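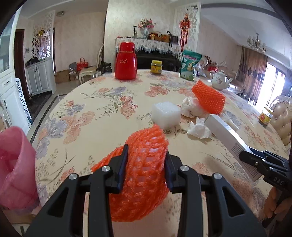 Pinza de mano cerrada sobre una funda de malla naranja, con una segunda pinza a la derecha.

Técnico o técnica de mantenimiento para pinzas de mano (media jornada, ampliable)

Zirkbridge busca a una persona que se ocupe de la puesta a punto y la reparación de las pinzas de mano con las que trabajan nuestros operadores a domicilio. Se manejan por parejas, una en cada mano, sobre mesas de comedor y encimeras corrientes, con objetos corrientes: mallas de fruta, papel de seda, cajas largas, frascos. El puesto depende del taller de Dasau y se incorpora en octubre.

Conviene leer el anuncio entero antes de escribir. La última vez recibimos muchas candidaturas de gente que quería «trabajar en inteligencia artificial» y muy pocas de gente que supiera apretar un tornillo a su par. El trabajo es de banco. Hay limas, fijador de roscas, galgas y una hoja de mantenimiento que se rellena a mano y luego se pasa al sistema.

Qué se hace

Revisión de entrada de cada pareja de pinzas: paralelismo de los dedos, holgura en el cierre, estado de la tornillería vista. El fabricante afirma que los dedos conservan el ajuste durante 100 horas de uso. Nosotros no lo hemos visto nunca y revisamos cada 18.

Limpieza de las caras de contacto. Las mallas de espuma y el papel fino sueltan fibra, y esa fibra acaba en la guía. Un dedo que cierra bien sobre una caja rígida puede cerrar mal sobre una malla, así que la prueba final se hace siempre con material blando.

Puesta a cero de la apertura con el programa Flodent. Es un programa discutible: da por buena una calibración aunque la pinza esté mal montada. Quien entre tendrá que comprobar con galga lo que la pantalla diga, y apuntar las dos cifras cuando no coincidan.

Sustitución de dedos, muelles y tornillos, y emparejado. Si se cambia una pieza en una pinza, se revisa también la compañera. No se devuelven parejas desiguales al operador, por mucha prisa que haya.

Visitas a domicilio, hasta 4 al mes, cuando la avería no se reproduce en el taller. La mitad de las veces el problema está en cómo se guarda la herramienta.

Qué pedimos

Formación profesional en mecánica, electromecánica o similar, o experiencia que se pueda demostrar con trabajos concretos. Al menos 2 años reparando herramienta pequeña, instrumental, relojería, máquinas de coser o cosa parecida. Castellano escrito suficiente para redactar un parte que otro entienda. Carné de conducir.

No pedimos programación. Tampoco cartas de motivación, ni vídeos de presentación. Los certificados de cursos de fin de semana sobre robótica no puntúan.

Qué ofrecemos

Contrato indefinido con dos meses de prueba, turno de mañana a partir de las ocho, kilometraje pagado. El sueldo sigue las tablas del convenio del metal y se comunica por escrito antes de la entrevista. Sobre la ampliación a jornada completa: dependerá del proyecto Cao, que lleva bastante tiempo anunciado y del que preferimos no prometer nada – si sale, la plaza se amplía; si no, se queda como está.

Cómo presentarse

Currículum de una página y la descripción breve de una reparación que saliera mal, con lo que se hizo después. Se envía por el formulario de empleo de Zirkbridge, indicando «Banco Dasau» en el asunto. La prueba práctica consiste en desmontar una pinza con holgura, encontrar la causa y volver a montarla. La herramienta la ponemos nosotros, aunque se puede traer la propia.

Se contesta a todas las candidaturas, también a las descartadas.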